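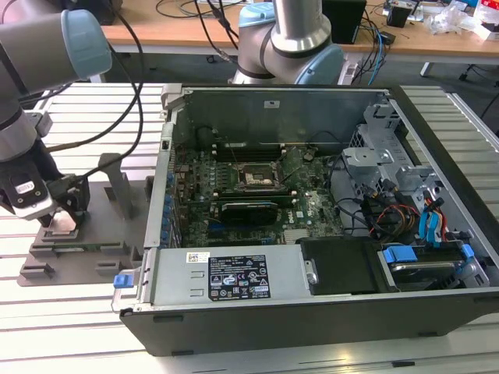

Figure 1. The two-arm cell with the open desktop case and the fixture plate to its left.

Do We Need a Task Planner? Testing a Planning Layer for Two-Arm Computer Assembly
Final project report, Mornville robotics lab course
2022-11-26

Summary

Our project was supposed to show that a symbolic task planner makes a two-arm cell better at putting parts into a desktop computer. We built the planner, called Tevley, on top of the lab's existing motion code, called Lagman. After 50 trials we can say that Tevley produces sensible plans. We can't say that it makes the cell better. Most of our failures happened below the level that the planner knows about, and a fixed script written in one afternoon did almost as well. We think the report is more useful if it says so at the start.

1. Background

The job is to pick a small part from the fixture plate, carry it to the open case, and place it on or in the motherboard. The case lies on its side with the side panel off, so the board faces up. The CPU socket and memory slots are empty. The power supply, graphics card and drive stay in the case, and for the software they are only obstacles.

The papers we read in September mostly argue that a job like this needs a planner, because the order of steps matters and two arms can get in each other's way. Both are true. What bothered us was that few of them compared the planner with a plain list of steps. The parts always start in known places, and there aren't many sensible orders. We wanted that comparison, and it became the main part of the project.

2. What we built

Lagman was here before us. It takes a target pose for one arm, finds a path, checks it against a collision model and runs it. We changed very little in it, apart from a lock so that only one arm at a time can be in the space over the case. The lock is crude. It also removed nearly all of the collision problems between the arms that we had planned to study.

Tevley sits above that. It keeps a list of facts (part on fixture, left gripper empty, slot free, and so on) and a set of actions with conditions and effects. It searches for a sequence that reaches the goal, sends the steps to Lagman one at a time, and plans again when a step reports failure.

Perception was the third piece. A fixed camera gives a picture of the bench, and our code matches the case outline and the socket frame to get the pose of the board. We used the Flindia matching library for this with its default settings for far too long. The bare metal inside the case gave strong edges that had nothing to do with the socket, and the matcher sometimes locked on to the wrong one with a high score. We never found a score threshold we trusted.

3. How we tested

We ran 50 trials, half with Tevley and half with the fixed script. Both used the same Lagman build and the same perception code. A trial counted as a success only if the part was seated correctly when we checked it by hand. We did not count "gripper opened at the target pose" as success. Our own early logs did, and they looked a lot better than they should have.

Planning time was capped at 2 seconds. We gave a path search 200 attempts before it reported failure.

One weakness should be stated here. The people who wrote the planner also ran the trials, and we knew which mode was running. Small choices, such as how carefully a part was set back on the fixture between runs, could have leaned either way.

4. Results

Tevley mode had two more successes than the script. With this few trials we don't consider that a difference. When we looked through the logs, both extra successes came from replanning after a missed grasp. The new plan was the same as the old one, so in practice the planner had added a retry. We could put a retry in the script with a short loop, and we should have done that before testing. It would have been the fairer baseline.

Across both modes there were 11 failures. Most were placement errors where the board pose was slightly off and the part touched down next to where it belonged. Tevley marked several of these as done, since its "placed" fact was set when the gripper opened. A planner is only as honest as the signals it gets, and ours had no signal for seated. The rest were path failures, nearly all on approaches near the drive cage. The collision model has the cage as a solid box, larger than the real sheet metal, so some reachable poses were rejected. We shrank the box once, didn't like how close the arm came, and put it back.

Cables deserve their own paragraph. The case has SATA and power wires running through it, and more cables hang from the left arm down to the bench. None of them are in the collision model. Every plan in this report was "collision free" only in a world without cables. We kept our targets away from them, which makes the task easier than the one we described in our proposal.

5. What the planner was good for

It would be unfair to say it did nothing. Writing down the conditions for each action made us find two mistakes in the script, one of which let an arm start moving before the lock was released by the other. The plan log was also much easier to read than the motion log when we were chasing a problem. Those are benefits of writing things down, though, and a well-commented state machine might have given us the same.

6. If someone continues this

Fix perception first. A second look at the board from close up, just before placing, would probably help more than any change to Tevley. Next, add a check after placement, even a simple force reading, and feed it back as a fact. Only then is it worth testing the planner again, on a task with starting layouts that really vary and with a retry in the baseline.

The trial logs and both versions of the script are in the course folder. The early logs with the loose success rule are there too, in a separate directory, and should not be mixed with the others.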